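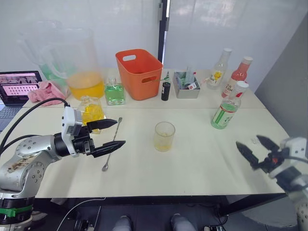

Riltirik project: progress report to the Semwal fund
22 June 2018
Prepared by Sigrún Eskildsen

1. Work since the last report

The two-arm drinks task is now our main test. The arms have to pick up a long bar spoon, stir what is in a glass cup and put the spoon back on the table. We chose it in February as the hardest of the 5 tasks in the plan. The spoon is thin, the cup is clear, and one arm has to hold the cup still while the other stirs.

We have recorded 2434 demonstrations across all tasks. Of these, 1000 are of stirring. Bottles, a pitcher and other bar items stay on the table during recording so that the model learns to work with other things nearby.

2. Results

The Urkus model was trained on the stirring set and tested over 96 runs. It finished the whole task in 61 of them. The older Nalow model, trained on the same set and given the same number of runs, finished 38.

Most of the Urkus failures came at the first step. The gripper closed on the twisted part of the handle, the spoon turned, and the bowl end missed the cup. Once the spoon was held firmly, stirring rarely went wrong. Clear objects are still a problem for both models, and the grip on the cup was sometimes too high.

3. Changes to the plan

Pouring from the pitcher has been moved to the next period. We would like to fix the spoon grasp first and then repeat the full set of runs. This does not change the budget. The spare fingers for the grippers were paid for from the repairs line.

4. Next period

Record more spoon grasps from different starting angles.
Repeat the stirring test with both models.
Begin recordings for pouring.
Send the stirring data and notes to Semwal once the labels have been checked.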